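Washing less in June

My neighbor Corina Ilie washes a shirt after two wears. I used to wash everything each night, and my water bill showed it.

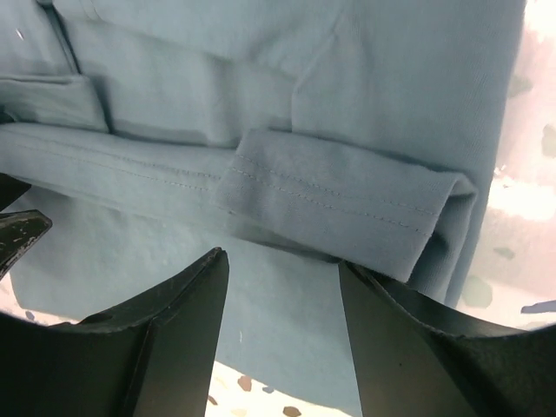

Blue-gray knit, softly creased.

So in June I began to air my clothes by the window. Wool needs one night, cotton a little more.

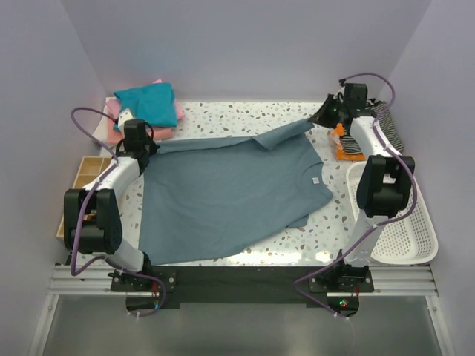

A T-shirt laid sideways on the speckled top.

Sweat is another matter, and there I still use soap. 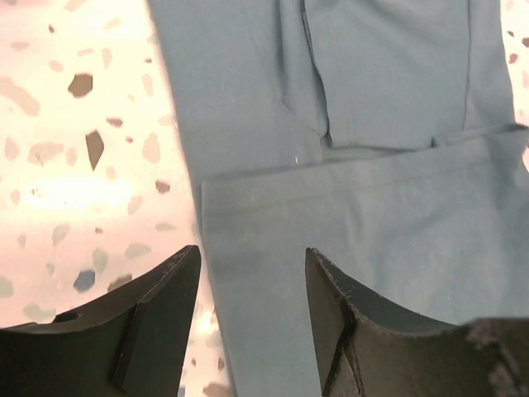 2 min read

My mother kept one bar for collars only. I do the same now, with cold water.
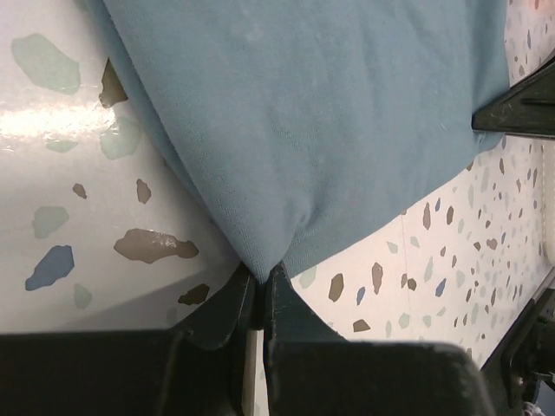
The bar lasts me until fall, and then I buy the same one again.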